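Plunwood Tenants' Association
Minutes of the monthly meeting, Monday, February 3, 2020
Community room, Plunwood

Chair: Jummai Olaniyan
Minutes: Emiliano Navarrete
Twelve households on the sign-in sheet. Quorum met.

1. Minutes of the last meeting

Approved with one correction. The January minutes said the landlord "agreed" to fix the side gate. J. Olaniyan pointed out that he said he would look into it. The gate still does not latch. Wording changed to "said he would look into it."

2. Water bills

The main item. Residents in the north building have now had their second bill under the new shared meter plan run by Toren. The total charged to the building for the last period was $2,922. Toren's cover letter says the plan "encourages saving." Several people asked how, given that the total is split by square footage and nobody's own use is measured.

E. Navarrete said he had called Toren and was told that the split is "industry standard." He asked which standard and was promised a call back. No call so far.

A resident on the second floor lives alone and pays the same as the family of five across the hall. She has no quarrel with the family. She would like someone to explain why this is called a usage charge.

The chair read out parts of the tip sheet that came with the bill. It tells tenants to wash dishes once a day in a full sink, to keep one cup per person, and to air dry. The sheet claims a household can save 1,000 gallons a year this way. No source is given. The general view was that people already do most of this and the bills went up anyway. 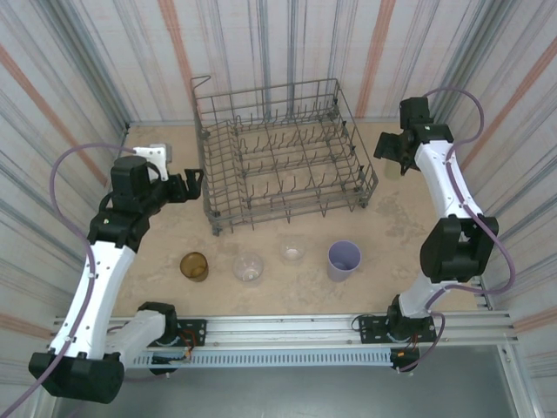

Item 2: dish rack and cups.

It was asked whether the building has a leak. The landlord's position is that it does not. It was then asked whether anyone had checked. The chair will request the plumber's report in writing, if there is one.

Motion (Navarrete): that the association ask for the full meter readings for both buildings before any member is asked to sign the new water addendum. Seconded. Carried, with one abstention.

3. Laundry room

Flornby, who service the machines, want to move from coins to a phone app. Their flyer says this will be "more convenient for everyone." Two members do not own a smartphone. The flyer also does not say what happens to leftover money on the app when a tenant moves out. J. Olaniyan will ask. Until there is an answer, the association takes no position, though the mood in the room was cool.

The dryer on the left still takes money and gives no heat. This was first reported last summer.

4. Parking lot lights

The landlord says new lights are on order. He said so in the fall as well. E. Navarrete asked for an order date or a copy of the invoice. Carried over.

5. Dues

A proposal to raise yearly dues from $12 to $20 was discussed at length. Those in favor mentioned copying and postage. Those against wanted to see what was spent last year first, and the chair agreed this was fair. Tabled until the figures are handed out.

6. Any other business

Someone has been propping open the back door with a brick. Please stop.

The notice about "upcoming improvements" in the lobby has no date and no signature. Members are asked not to give up storage space on the strength of it.

Actions
J. Olaniyan: plumber's report; letter to Toren asking for meter readings; question to Flornby about app balances.
E. Navarrete: second call to Toren; lights invoice; last year's spending on one page.

Meeting closed at 8:40 p.m. Next meeting to be posted by the mailboxes.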